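The bin that never was

Every office I visit swears it is tidy, and every office has the box. Grimmont, a design firm in Tondstead, paid $186 for a sorting bin in February. I have my doubts that it changed anything.

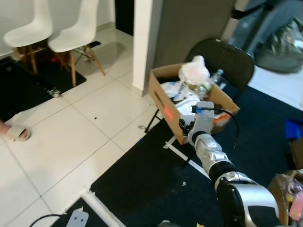
A carton costs nothing, takes bottles and paper alike, and goes out with the trash when it's full. The makers of smart bins promise cleaner habits. I'd like to see that after 40 lunches.

Related
Mumari's folding chairs, tested
Is carpet tile worth it?
2 ways to clear a desk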